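Rapport d'avancement à la Fondation Gulholm
Projet « Paniers d'hiver », Grastovville
Janvier 2021
Rédaction : Celeste Mansilla, coordination

Chère Madame Hrytsenko,

Vous nous aviez demandé un rapport bref et sans tableau. Le tableau existe quand même, en annexe, Horacio Saavedra ayant passé trop de soirées dessus pour qu'on le lui refuse.

Où nous en sommes

La convention prévoyait la livraison de 420 colis alimentaires à des personnes âgées vivant seules dans les quartiers nord. Tous sont partis. Ils ne sont pas tous arrivés à la bonne porte, mais les erreurs ont été rattrapées le jour même, sauf dans un immeuble dont les boîtes aux lettres portent encore les noms des locataires d'avant les travaux. Nous y avons fait la connaissance de gens charmants qui ne figuraient sur aucune liste. Deux d'entre eux y figurent désormais.

Le fichier fourni par la mairie contenait 27 adresses périmées. Nous l'avons signalé. On nous a remerciés et renvoyé le même fichier, avec un nouveau titre.

La composition des colis

Le contenu a changé trois fois depuis le dépôt du dossier. La version d'origine, équilibrée et approuvée par une diététicienne, comportait des lentilles sèches, de la farine complète et un sachet de graines dont personne dans l'équipe ne savait quoi faire. Les premiers bénéficiaires ont été polis. Au deuxième passage, ils l'ont été un peu moins, et une dame de la rue des Tanneurs nous a rendu les graines en précisant qu'elle n'avait pas de canari.

Graciela Lucero a donc repris la liste en téléphonant aux intéressés, méthode qui n'était pas prévue au budget mais qui n'a coûté que le forfait. Les demandes sont raisonnables : du café, de la soupe qu'on ouvre sans outil, des biscuits, quelque chose de sucré à garder dans une poche de manteau. Les barres individuelles plaisent, à condition de réussir à déchirer le sachet. Pour les doigts raides, c'est une vraie question, et nous l'avons transmise à notre grossiste, Manolakis, qui nous a répondu par l'envoi de son catalogue.

Reste l'emballage. Un carton est fait pour être gerbé sur une palette, et nos destinataires le reçoivent dans une cuisine où il occupe la table jusqu'à ce que quelqu'un veuille bien le descendre. Plusieurs nous ont demandé si nous pouvions le reprendre à la livraison suivante.

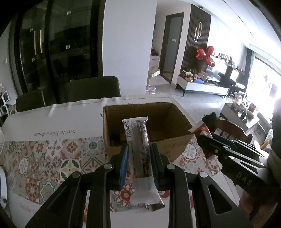 Une barre dans son emballage individuel, puis un carton vide sur une table.

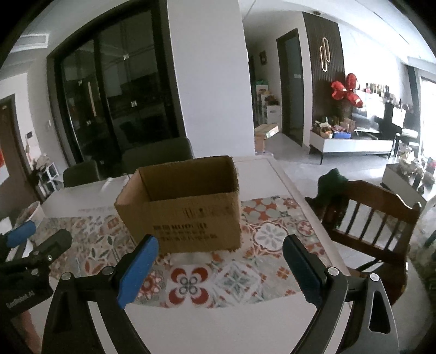
Nous avons dit oui, sans mesurer ce que cela entraînait pour la camionnette. Gumaro Ochoa, qui la conduit, a mesuré tout de suite. Il propose des sacs en toile consignés, sans consigne – la formule est de lui, et après réflexion elle se défend : on rend le sac vide quand on reçoit le plein. Un essai est en cours dans 40 foyers. Quelques sacs ont déjà entamé une seconde carrière au marché, où ils font à votre fondation une publicité non négociée.

Les tournées

Le calendrier sanitaire nous a obligés à supprimer les visites à l'intérieur. On pose, on sonne, on recule. Les conversations ont lieu depuis le palier et durent plus longtemps qu'avant, peut-être parce que personne n'ose être le premier à fermer la porte. Une tournée prévue pour tenir dans la matinée se termine à l'heure du goûter. Nous avons renoncé à la raccourcir et simplement avancé l'heure du départ, ce que Gumaro a accueilli avec le silence qu'on lui connaît.

Le logiciel d'itinéraires Lostadik, que vous nous aviez recommandé, fonctionne bien en plaine. Grastovville est bâtie sur une pente, et l'application tient les escaliers de la Corderie pour une rue. Nous l'utilisons donc le matin, pour le bas de la ville. Le haut se fait de mémoire.

Dépenses

Le poste « denrées » est conforme. Le poste « carburant » dépasse un peu, pour les motifs ci-dessus. Le poste « communication » est intact : l'affiche n'a jamais été imprimée, le bouche-à-oreille ayant rempli la liste avant que nous ayons choisi la couleur. Nous souhaiterions reverser cette somme sur l'achat de sacs et joignons la demande de modification, en double exemplaire, comme l'exige l'article que nous avions oublié la dernière fois.

D'ici mars

Poursuite de l'essai des sacs, révision de la liste avec la mairie si elle retrouve la bonne version, et recherche d'un local moins humide pour le café. Horacio vous enverra les justificatifs séparément, classés par date. Il tient à ce que vous sachiez qu'ils sont aussi classés par fournisseur.

Bien à vous,
Celeste Mansilla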